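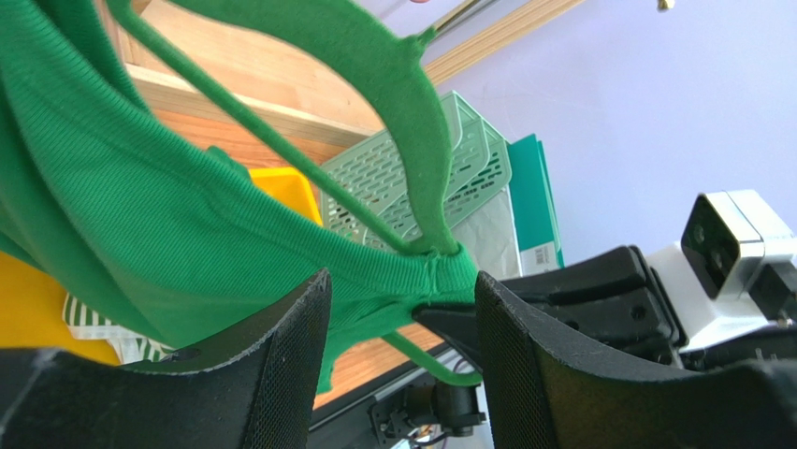 Teaching the arm where to grab: my spring project on grasp selection for clothing
April 2020

Project name: Sarnmont
Advisor: Grethe Blöndal
Lab partner for the hardware half: Harriet Calloway

What I was trying to do

My project started with a pretty simple complaint. The arm in our lab could pick up a T-shirt all day long, but give it anything with straps and it fell apart. The old planner looked for the highest point on the cloth and went there. With a tank top or a ribbed camisole the highest point is very often a strap, and then you're holding a skinny loop while the rest of the garment hangs wherever it wants. Or the fingers go straight through the loop and close on air (I have watched this so many times!).

So I wanted the software to know the difference between a strap and the body of the garment, and to choose a gathered bit of body fabric when it could. I called the whole thing Sarnmont, which is a name from a board game my brother and I made up as kids.

How the software is put together

There are three pieces and they talk to each other over plain messages. The first one is perception. It takes the picture from the wrist camera and labels every pixel as body, strap, gripper or other. The second one is the planner, which turns those labels into a list of possible grasps and scores them. The third is a little check that runs after the fingers close and decides whether we keep going or open up and try again.

For perception I used a small segmentation network and fine-tuned it on 742 images that I labeled myself. I did the labeling in a tool called Primulov that Harriet had set up for her own class, and once I learned the keyboard shortcuts it went a lot faster. Bright garments were easy. White clothes against our pale wall were awful, and I still don't love how the labels came out on those.

The planner is where I spent most of April. Each candidate grasp gets points for how much body fabric sits between the fingers and loses points for open space, because an arch made by a strap looks really inviting to a depth-only method. I also take points off if the grasp is close to a bin rim or a shelf edge. That last part came from Grethe, who looked at my early plots for maybe ten seconds and asked why the arm kept trying to pinch furniture.

The gripper mask problem

I lost two weeks to this one, so it gets its own section. Our fingers are black and so are their mesh pads, and when the cloth billows over a finger the camera only sees part of it. My network would then call the leftover finger bits "other," the planner thought there was an obstacle right at the pinch point, and the arm would let go of a grasp that was fine. I first tried a fixed mask, just painting out the area where the fingers should be. That breaks as soon as the fingers open or close. In the end I used the gripper's own joint reading to draw the mask fresh for each picture. It took an afternoon to write – after two weeks of trying to be clever with thresholds.

Results

I ran 60 trials with the old planner and 60 with mine, using the same pile of clothes and dropping them by hand each time. A trial counted as good if the garment came up and the fingers were holding body fabric. The old planner got 31. Mine got 56, which made me very happy for an evening.

The four misses were all on garments with a second thin strap crossing the first. The network merges the two into one wide patch and calls it body, so the score comes out high and the arm goes for it with total confidence. I think more labeled pictures of crossed straps would help, but I haven't tried it yet.

Speed is okay. The slow part is the scoring loop, which I wrote in a very lazy way with a lot of repeated work in it. Harriet wants to move it to Camargo, the scheduler her half of the project uses, and I said yes as long as she reads my code sitting down.

Still to do

Relabel the white garments. Get the check step to tell a tight gather from a single fold, since right now both pass. Try the planner on towels, where there are no straps and it should be boring. And write real comments before May, when the next group gets the repository.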